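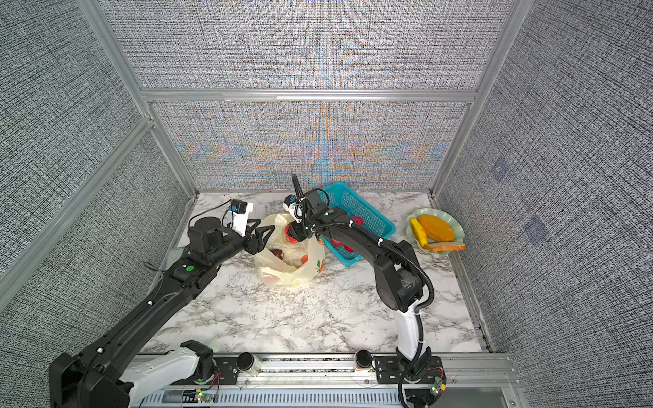
How to pack soft and firm veg in one thin bag

Most advice on packing produce assumes you own a set of mesh bags, a crate and a great deal of patience. I don't. I have the thin plastic sort that slumps the moment you let go of it, and I wanted to know whether an aubergine and a few tomatoes could share one without the tomatoes coming off worse. They can, mostly, if you take a bit of care over the order.

What you need

One thin bag, an aubergine, 2 or 3 tomatoes and a clear bit of worktop. Skuritz sell a folding bag stand for this. I tried it for a fortnight and went back to doing without. The Valtora clips are no better, and they nip the plastic.

Step 1. Open the bag properly

Rub the top edge between finger and thumb until the two sides part, then pull the mouth wide with both hands. Blowing into it is a popular tip and I would skip it. Lay the bag down on the worktop with the opening facing you. Standing it upright looks tidier for as long as you hold on to it.

Step 2. Aubergine first

Slide it in along one side, stalk end towards the closed end of the bag. The stalk can be prickly and will go through thin plastic if you shove. If it catches, back it out and turn it. An aubergine over 400 grams is better off in a bag of its own, whatever the bag claims to hold.

Step 3. Tomatoes beside it

Put them in one at a time, next to the aubergine and never under it. Keep one hand on the edge of the opening while the other goes in, or the plastic will fold over and you'll be setting tomatoes down on the outside. Let go of each one only when it is resting on something.

Step 4. Lift from underneath

Gather the top loosely, put your other hand flat under the weight, and lift. Some people tie a knot at this stage. I've never seen the point -- you only have to tear it open again at home.

How long does it take?

The Sawatzky kitchen booklet says 5 seconds an item. It took me 35 for the first tomato, mainly because of the bag. It does get quicker, though I doubt the booklet's author was using a bag like mine.

When you get in

Take everything out. Tomatoes left in closed plastic sweat, and the Plonirden "breathing" bags I bought in August were no different as far as I could tell. Mine go in a bowl on the side, stalk end down, and the bag goes back in the drawer for Sunday.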